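Search this forum Enter keywords
3 min read

Pencil marks under or over the finish? Cleaning blond tabletops

benchrest_11
Moved into an office in Jillaldale with a pale wood table, semi-gloss finish, unknown product. Gray pencil marks on it. Want them off without changing the sheen. White vinyl eraser is the usual advice. Any reason not to?

qtrsawn
Vinyl eraser is fine with light pressure. First establish which side of the film the graphite is on. Look along the surface at a low angle with a lamp behind it. A mark on top of the film interrupts the reflection. A mark under it does not, and no eraser will reach it.

Turkivow
Skip the eraser. Damp microfiber, one drop of dish soap per cup of water, wipe with the grain, dry at once. Erasers burnish a satin film and you get a shiny patch you can see from across the room.

qtrsawn
Only if you bear down on it. I have erased layout lines off lacquer for years without a patch. Soap and water also smears soft graphite into a gray haze before it lifts any.

Turkivow
It smears if you use one side of the cloth for the whole job. Fold, wipe, refold. And your lacquer was presumably full gloss, where burnishing doesn't show.

qtrsawn
Semi-gloss, same as the OP describes.

dovetail519
Both of you are assuming a film finish. If it is oil, there is no film and the graphite is in the pores. Test: a drop of water in a corner for 11 minutes. Dark spot means oil, or a worn film. For oil, 935 grit is not a thing, before someone repeats that typo from the Nasr care sheet. Use a gray pad and re-oil.

benchrest_11
Did the water test. No dark spot, so I am treating it as a film. Low-angle lamp was inconclusive -- too much glare off the overhead lights.

dovetail519
Turn off the overheads and repeat. Also don't use alcohol. If it is shellac you will have a bigger problem than pencil.

Turkivow
Mineral spirits is safe on shellac and lacquer both, for what it's worth. It does very little to graphite.

benchrest_11
Pictures attached. Pencil marks are in the first one.

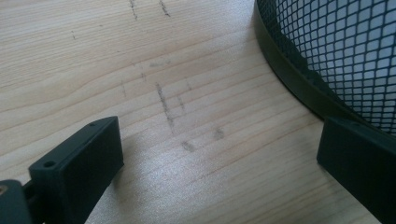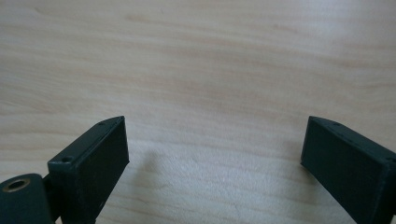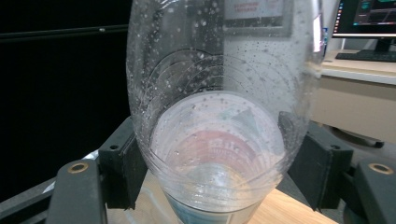
Natenholm, Monday, October 13, 2025

qtrsawn
The speckled, broken strokes in the first picture look like ordinary pencil dragged over a smooth film. I would start with the eraser on the faintest mark and stop there to compare the sheen.

Turkivow
I would still start with the cloth. We are not going to agree on this.

benchrest_11
Will try one method on each of two marks and report back in February, when the table gets moved under the window.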